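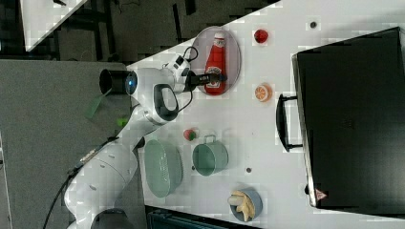
報道関係各位
9月
文・Bredgate 広報室

台所用品の「時短」表示を店頭とカタログから外します
残すのは条件を書けるものだけ、売り場の効果は未知数

台所用品の販売を行うBredgateは、この秋のカタログから、商品名や説明文に付けてきた「時短」「らくらく」「一台で何役も」といった表示を原則として取りやめます。対象は自社ブランドのOturaと、仕入れ商品のうち当社が説明文を書いているものです。店頭の値札とポップは在庫の入れ替えに合わせて順次切り替えます。

最初にお断りしておくと、当社はこの取り組みで台所仕事が楽になるとは考えていません。説明文の言葉を減らしても、玉ねぎの皮は同じ速さでしかむけません。減るのは当社がこれまで根拠をよく確かめずに使ってきた言葉です。発表するほどのことかという声は社内にもありました。それでも、昨年まで大きな字で「時短」と刷ってきた会社が黙って字を消すのは筋が通らないという意見が勝ち、本リリースを出すことにしました。

見直しの経緯

きっかけは春のカタログの校正でした。同じ見開きに「下ごしらえの時間を半分に」と書いた野菜の水切りと、「下ごしらえがぐっと早く」と書いたおろし器と、「忙しい朝の強い味方」と書いた卵の型が並びました。半分とは何の半分なのか、校正の段階で商品部に問い合わせたところ、答えは「前の年のカタログにそう書いてあった」というものでした。前の年の担当に聞くと、その前の年の原稿から写したと言います。さかのぼるうちに紙の原稿がなくなり、そこで調査は止まりました。

これは困ったことで、当社では校正のたびに誤字を直し、送り仮名をそろえ、税率の表示まで点検していたのに、「半分」が何を指すのかは誰の担当にもなっていなかったわけです。仕方がないので、時間や手間に触れた説明文をすべて抜き出し、もとになった資料を探すことにしました。抜き出した商品は62点です。

資料が見つかり、内容を読んで納得できたものは16点でした。この16点には「時短」に当たる表現を残しますが、条件を必ず添えます。にんじんを千切りにする場合、ひと袋分をまとめて処理する場合、食器洗い機を使う場合、といった書き方になります。読みにくくなりますし、値札には収まりません。値札には商品名と寸法だけを書き、条件はカタログと商品ページに載せます。

逆に、使えば使うほど手間が増えると担当者が判断したものが9点ありました。多くは部品の多い道具です。刻む時間は確かに縮まるのに、外す、洗う、乾かす、組み直す時間が入っていません。説明文の「あっという間」は、刃が回っている間だけの話でした。この9点は今季で取り扱いを終えます。残りの商品は販売を続け、時間に関する表現だけを削ります。

使える資料が少なかった理由をひとつ挙げるなら、ほとんどの資料が作業の途中だけを測っていたことです。戸棚の奥から出すところと、しまうところが抜けています。上に重ねた鍋をどけなければ取り出せない道具なら、その時間も料理の時間です。当社の説明文を読み返しても、道具はいつも手元にあり、洗い上がっていて、置き場所に困らないことになっていました。そういう台所をお持ちの方もいらっしゃるでしょうが、当社の社員にはほとんどいませんでした。

「一台で何役も」について

「時短」以上に議論になったのが「何役も」です。当社のカタログでは、ざるにもボウルにもふたにもなる、計量もできる、そのまま食卓に出せる、といった表現を好んで使ってきました。役の数が多いほど得に見えますし、写真も撮りやすいからです。

ただ、役が増えたときに何が起きるかは、使ってみるとすぐわかります。ざるとして使っている間、それはボウルにはなりません。ゆでた青菜を上げているときに和え衣を作ろうとすれば、結局もうひとつ器がいります。計量の目盛りは、斜めから読めばずれますし、底に水が残っていればその分だけ狂います。食卓に出せるという点についても、出した方が実際にどれほどいるのか、当社は調べたことがありません。

役の数え方にも無理がありました。「冷蔵庫で保存できる」を一役と数えた原稿がありましたが、冷蔵庫に入る大きさの器ならたいてい保存できます。「重ねてしまえる」も一役、「つり下げられる」も一役とされていました。この調子なら菜箸にもかなりの役が付くはずです。秋のカタログからは役の数を書かず、想定した使い方を文で書きます。別の使い方を見つけてくださるお客様はこれまで通りいらっしゃるでしょうし、それを当社の手柄として数に加えるのはやめます。
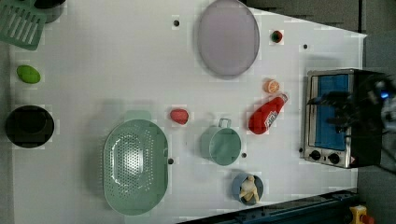 色についても同じことが言えます。ここ数年のOturaは、道具の色をそろえると気持ちが整い、料理がはかどる、という趣旨の文章を載せてきました。気持ちのほうは人によるとして、はかどるという部分には裏付けがありません。色をそろえたために、引き出しの中でへらと玉じゃくしの見分けがつかなくなったというご指摘なら届いています。色の展開は続けます。売れるからです。「はかどる」は消します。

試し書きをした新しい説明文

ご参考までに、書き換えた文の例を挙げます。

これまでの文「水切りもすすぎもこれひとつ。毎日の下ごしらえがぐんとスピードアップ!」
新しい文「葉物野菜を洗って水を切るための道具です。ふたの溝に水が残るため、使用後はふたを外して乾かしてください。」

これまでの文「焦げつき知らずで、後片付けもらくらく」
新しい文「使い始めは焦げつきにくい加工です。加工は使うにつれて弱まります。強火と金属のへらを避けてください。」

これまでの文「忙しいママの救世主」
新しい文(削除)

三つ目については代わりの文を考えませんでした。どなたを指しているのか、救世主とは何をする方なのか、商品の茶こしとどう関係するのか、検討の席で説明できる者がいなかったためです。

新しい文は地味で、買う気が起きないという感想を社内で多く聞きました。その通りだと思います。同じ席で、前の文なら買う気が起きたのかと尋ねたところ、読んだことがないという返事もかなりありました。説明文の力を当社が買いかぶっていた可能性は十分にあります。そうだとすれば、書き換えの影響も小さいでしょう。

店頭での試行

新しい表示は、Lengate店を含む2店舗で夏の間に試しました。該当商品の売上は、下がったものと変わらなかったものがあり、上がったものもありました。天候、棚の位置、近くの催しなど、ほかに理由になりそうなことがいくらでもあるため、当社はこの結果から何も結論を出しません。表示を正直にしたら売上が伸びた、という話にできれば発表の体裁は整いますが、そう言えるだけの材料はありませんでした。

お客様からの反応も、期待したほどはありませんでした。ポップが静かになったと気づいてくださった方がいる一方で、表示が変わったことをお伝えしても「前は何て書いてあったの」と聞かれる場面が目立ちました。店員が楽になったかというと、これも怪しいところです。値札に「時短」と書いてあった頃は聞かれなかったことを聞かれるようになり、洗い方や替え刃の有無を答えるために倉庫と売り場を往復することが増えました。替え刃の有無は値札に書くべきだという要望が店舗から出ており、秋の切り替えに間に合うよう準備しています。

なお、試行の期間中、売り場の一角で実演を行うかどうかも検討しましたが、見送りました。慣れた者が、切りやすく整えた野菜を、片付けを他人に任せて刻めば、どの道具でも速く見えます。見ていて楽しいことは否定しません。しかしそれを時間の根拠としてお見せするなら、これまでのカタログと変わりません。

取引先との調整

仕入れ商品については、説明文の変更をメーカー各社にお知らせしました。商品の箱に印刷された表示はメーカーのもので、当社が変えることはできません。このため当面は、箱には大きく「時短」とあり、隣の値札には何も書いていない、という売り場になります。見た目は落ち着きませんが、シールで覆うことは考えていません。

メーカーの反応は分かれました。測定の手順書をすぐに送ってくださった会社もあれば、「お客様の実感です」とだけ回答された会社もあります。実感は大切ですが、どなたの、いつの実感かをお尋ねすると、返信が途絶えることがありました。調理器具を納めていただいているForsbergとは話し合いが長引き、今も全部がまとまったわけではありません。
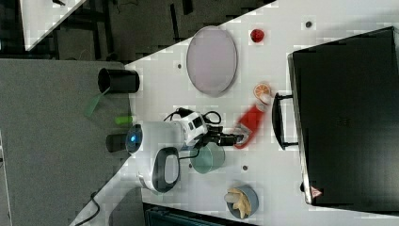
Forsbergからは、小売店が説明文をここまで削れば、工夫を重ねた商品とそうでない商品の区別が売り場から消えてしまう、という意見が寄せられています。測定にかかる費用を負担できるのは大きな会社だけで、資料がそろっていることと道具が良いことは別の話だ、とも指摘を受けました。さらに、長年「時短」で売ってきた店が急に慎重になり、根拠を出すようメーカーに求めるのは虫がよすぎるのではないか、とのことでした。

最後の点には反論できません。資料を求めずに文章を書いてきたのは当社です。費用の点についても、もっともだと考えます。そのため、資料がないことを理由に取引をやめることはありません。資料がなければ時間のことを書かない、という扱いにとどめます。工夫の内容は、刃の角度や持ち手の太さのように、見て確かめられる事柄として書きます。それで区別が伝わるかどうかは、Forsbergの疑問がそのまま残ります。来季の説明文は同社と一緒に下書きを作ることになりました。

取扱終了品の在庫

取り扱いを終える9点の在庫は、値引きのうえ店頭で販売します。手間が増えると判断したものを安く売るのはおかしいというご批判はあるでしょう。社内でも同じ議論をしました。部品の多さを承知で気に入っている方もおられますし、まとまった量を一度に刻むご家庭なら役に立つ可能性があります。値札には外す部品と洗い方を書き、読んだうえで選んでいただけるようにします。「お買い得」とは書きません。

すでにお買い上げの方への補修部品の販売は続けます。替え刃とパッキンは店頭のほか、商品ページからもご注文いただけます。旧カタログの説明と使い勝手が著しく違ったというお申し出は、購入店で個別に承ります。レシートがない場合もご相談ください。ご使用の頻度や切る食材などを伺うことになりますので、お時間をいただく点はご容赦願います。

今回の見直しに含まれないもの

次の事柄は今回の対象外です。省いた理由を立派に書くこともできますが、単に手が回りませんでした。

食器、保存容器、ふきん類の説明文。とくに「汚れに強い」「いつまでも清潔」は早く手を付けるべきだという指摘が出ています。
こども向けの調理道具と、ままごと用品。「料理好きに育つ」という文が残っています。
レシピ冊子の所要時間。材料を切り終えたところから数えているものがあり、これは次の号で直します。
贈答用の包装に添えるカード。

レシピの所要時間は、今回の件でいちばん耳の痛い部分でした。道具の時間を疑っておきながら、同じ会社の冊子が、みじん切りの玉ねぎを用意した状態から「さっと作れる」と書いていたのですから。冊子では今後、野菜を洗うところから鍋を洗い終えるところまでを目安として載せる予定です。どの料理も今より長くかかることになります。作る方が増えるとは思えませんが、作り始めてから夕食の時刻に間に合わないと気づく方は減るかもしれません。減ったかどうかを調べる方法は、まだ決めていません。

今後の予定

秋のカタログは9月中に各店舗で配布を始めます。商品ページの書き換えはカタログに先行して進めており、古い文と新しい文が混在する期間があります。古い表示を見つけられた場合は、商品名を添えて下記までお知らせください。すでに気づいているものも多いと思いますが、重複してもかまいません。

説明文の書き方をまとめた社内の手引きは公開しません。公開に値するほどのものがないためで、内容の大半は「もとの資料を確かめる」「確かめられなければ書かない」で尽きています。業界に広く呼びかける考えも今のところありません。当社が来年もこれを守れているかを見ていただくのが先だと考えています。

本件に関するお問い合わせ
Bredgate 広報室
土曜も受け付けますが、商品部が休みのため、測定資料に関するご質問への回答は翌週になります。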